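Workshop Notes: Setting Up a Tabletop Arm for Basket Sorting

These notes cover the Foltura bench kit with the two-finger gripper and wrist camera, used for sorting small household goods into open baskets. The kit was tested through April. Most of the tips apply to any arm of similar reach.

Table and background

Use a plain, light, matte table and clear everything off it that the job does not need. Patterned oilcloth slowed basket detection on every run. If the wall behind has panel seams, leave them alone; the Foltura software ignores straight vertical lines by default.

Wrist camera

The wrist camera has a fixed focus and is of little use at very short range. Close to a pale surface it returns soft gray and not much else.

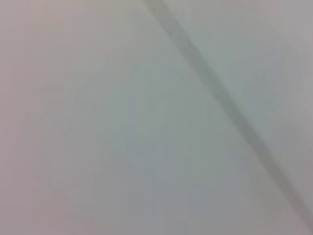
Set the minimum working distance in the Starnus control panel before the first run. The factory value is too low. Raise it to 8 cm and let the head camera handle the final approach. Wipe the lens with a dry microfiber cloth only - glass cleaner leaves a film that shows up as haze.

Choosing baskets

Woven baskets with a flat floor and a thick rim work well. Flared sides give the fingers more room on the way in. Pick two colors that are far apart. Very dark baskets are the hard case: black fingers against a dark weave are difficult to tell apart, and the depth reading drops out near the tips. Teach the dark basket first, at slow speed.
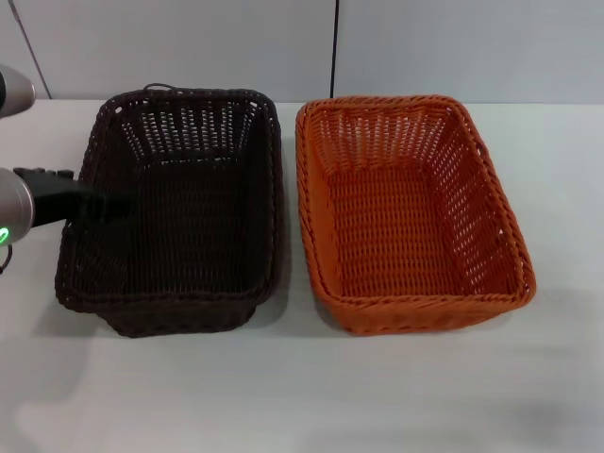 Gripper inside the dark brown basket, orange basket to the right.

Leave a gap between the baskets so that each rim is read as a separate edge. When rims touch, the software may merge them into one container. A strip of non-slip shelf liner under each base stops light baskets from creeping. Cut it smaller than the base so it stays out of view.

Entry and exit

Enter over the long side, fingers pointing down into the basket, and stay clear of the braid. A fingertip that catches the weave will drag the basket with it. Set the lift to finish above the rim before any sideways move is allowed.

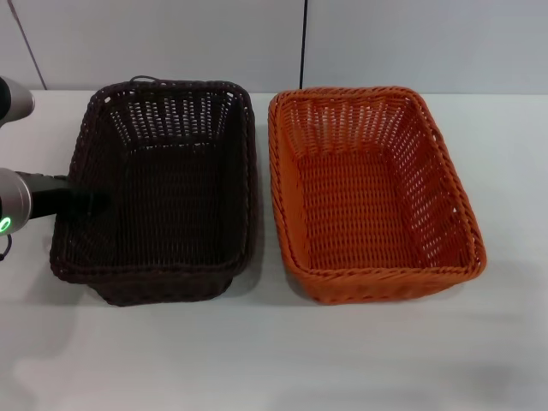
Check the cable at the wrist before each session. It should hang with enough slack for a full turn and must not reach the rim of the nearest basket. Imke Hamann, who ran the long test, fixed hers with two hook-and-loop ties and had no snags in 400 cycles.

Verdict

The arm is steady and the teaching mode is quick to learn. Weak points are the wrist camera at short range and the printed manual, which skips basket setup entirely. The Bradell soft finger pads are sold separately and are worth buying for glassware. For socks, cables and kitchen cloths the standard fingers are adequate.

Notes by Gerd Pfeiffer. Settings checked by Ida Vogler.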